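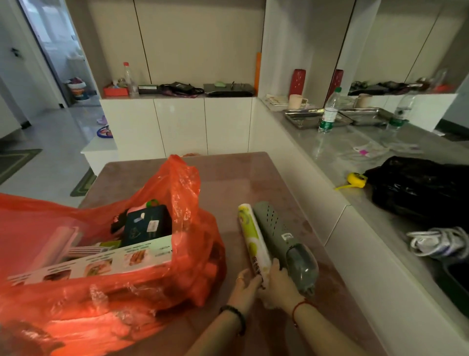
政治コミュニケーション論 講義資料 第4回
地方議会議員による短文投稿サービスの利用と規律

担当:ディーピカ・ナイル(Deepika Nair)
作成:2020年2月

1 本回の位置づけ

前回までは、選挙期間中の候補者の発信を中心に扱った。本回では、選挙と選挙の間、すなわち任期中の議員が日常的に行う発信を検討する。任期中の発信は、議会活動の報告、行政情報の転送、地域行事への言及、政策上の主張が混在するため、選挙期間中の発信に比べて性格の判別が難しい。受講者は、発信の主体、内容、使用された資源という3つの観点を区別したうえで、以下の事例を読むこと。

なお、本資料でいう「短文投稿サービス」とは、利用者が登録した名義のもとで短い文章、静止画、動画を公開し、他の利用者がこれを購読または転送できるサービスを指す。掲示板、電子メールによる会報、議会公式サイトは含めない。

2 用語の整理

公的アカウント:議会または会派の名義で開設され、管理責任者が規程により定められているもの。任期満了後も名義が存続する。

職名アカウント:議員個人が開設し、名称または自己紹介欄に職名を掲げるもの。規程上の管理責任者は存在しないが、閲覧者は公的な発信として受け取ることが多い。

私的アカウント:職名を掲げず、専ら私生活に関する発信に用いるもの。ただし、本人が議員であることが広く知られている場合、私的アカウントであることのみをもって公的性格が否定されるわけではない。

この区分は便宜的なものであり、実際には一つのアカウントが任期の途中で性格を変えることがある。期末レポートで区分を用いる場合は、どの時点の状態を対象としているかを明記すること。

3 事例:ピンソープ町議会

ピンソープ(Pinthorpe)町議会では、最大会派が短文投稿サービス「ホルーラ(Hollura)」に一斉に登録し、同じ月のうちに会派所属議員27名の職名アカウントが開設された。会派は登録にあたり、自己紹介欄の書式、顔写真の背景色、初回投稿の文面を統一している。

会派側の説明によれば、登録の目的は「町民が日常的に用いる言語で議会の動きを伝えること」にあった。町内では複数の言語が使用されており、従来の会報は一言語のみで発行されていた。ホルーラには投稿を複数の言語で並行して掲載する機能があり、会派はこの点を選定理由の筆頭に挙げている。

これに対し、少数会派からは次の異議が出された。第一に、翻訳作業に議会事務局の職員が関与しており、会派活動に公費が用いられた疑いがあること。第二に、初回投稿の文面が同一であるため、個々の議員の発信とは認めがたいこと。議長は第一の点について事務局に調査を命じ、第二の点については会派の自主的判断に属するとして取り上げなかった。

調査の結果、職員の関与は勤務時間外に行われたものとされたが、使用された端末は議会の備品であった。議会は7月の定例会で利用指針を改正し、会派の発信に係る翻訳に議会の備品を用いることを禁じた。

検討にあたっては、議長の二つの判断を別個に評価する必要がある。前者は資源の使用に関する問題であり、既存の財務規程によって処理することができる。後者は発信の真正性に関する問題であり、根拠となる規程がそもそも存在しなかった。

4 事例:スカルクーム市議会

スカルクーム(Skullcombe)市議会の事例は、閲覧者の排除に関するものである。ある議員が職名アカウントにおいて、道路整備計画に批判的な返信を繰り返した住民を閲覧制限の対象とした。住民は、当該アカウントで住民説明会の日時が告知されていたことを理由に、情報を得る機会を奪われたと主張し、議会に苦情を申し立てた。

議会の倫理審査部会は、審査の対象となった投稿141件を、行政情報の告知、議会活動の報告、個人的見解、その他に分類した。部会はこのうち行政情報の告知に着目し、同じ情報が市の広報紙および公式サイトでも入手できたか否かを確認している。説明会の日時については、広報紙への掲載が投稿より遅れていた。

部会の結論は、閲覧制限それ自体を禁止するものではなかった。ただし、他の手段で同時期に入手できない行政情報を職名アカウントで告知する場合には、特定の住民をその閲覧から排除してはならないとした。この結論は、アカウントの名義ではなく投稿の内容に応じて義務の有無を定めた点に特色がある。

もっとも、投稿ごとに義務の有無が異なるという考え方には実務上の難点がある。閲覧制限は通常アカウント単位で設定されるため、一件でも該当する投稿があれば、結果としてアカウント全体の制限が許されないことになり得る。部会報告はこの点に触れていない。

5 規律の手法

両議会の対応を比較すると、規律の手法は次のように整理される。

(1)事前の指針による手法
議会が利用指針を定め、議員に遵守を求める。基準が明確になる反面、サービスの機能が変更されるたびに改正が必要となる。ピンソープ町議会の改正指針は特定の機能名を条文に含んでおり、名称変更への対応が課題として残された。

(2)事後の審査による手法
個別の苦情を受けて判断を積み重ねる。事案の事情を考慮しやすいが、判断が示されるまで議員も住民も基準を知ることができない。スカルクーム市議会の対応はこれに当たる。

(3)事業者の規約による手法
サービス事業者が定める規約に委ねる。議会の負担は小さいが、規約は一般の利用者を想定して作成されており、公職者に固有の問題を扱う条項を欠くことが多い。

これらは排他的な関係にない。エラジ(Erraji)県議会では、指針に一般原則のみを置き、具体的な適用を審査に委ねる折衷的な方法が採られている。同県議会の指針は次回の配付資料に収録する。

6 記録の保存

議員の発信をどの範囲で公文書として保存すべきかについては、見解が分かれている。公的アカウントの投稿は保存対象とする取扱いが一般的であるが、職名アカウントの投稿については、議員個人の著作物とみる立場と、職務の遂行に関する記録とみる立場が対立する。後者に立つ場合でも、削除された投稿、編集前の文面、他の利用者からの返信をどこまで含めるかは別途の検討を要する。

返信の保存は、住民の個人情報の取扱いと直接に関わる。住民が自ら投稿を削除した後も議会が写しを保持することの可否について、前記の各議会はいずれも明文の規定を設けていない。

7 次回までの課題

以下のうち一題を選び、指定の書式により提出すること。

一 ピンソープ町議会の事例において、初回投稿の文面が統一されていたことは、閲覧者に対してどのような問題を生じさせるか。会派の規律という観点も踏まえて論じなさい。

二 スカルクーム市議会の審査部会が採用した基準を、私的アカウントに及ぼすことの当否を論じなさい。

三 議員が任期満了により退任した場合、職名アカウントの購読者をそのまま引き継いで私的な発信に用いることに制約を設けるべきか。制約を設ける場合は、その方法を具体的に示しなさい。

提出は学習管理システムの所定欄に限る。電子メールによる提出は受け付けない。引用の方法は第1回配付の執筆要領に従い、投稿を引用する場合は投稿日時と閲覧日を併記すること。

関連資料
・第1回 政治コミュニケーション論の対象と方法
・第2回 候補者の発信と選挙運動規制
・第3回 政党広報の多言語化
・第5回 議会の利用指針を読む(エラジ県議会)
・執筆要領および提出書式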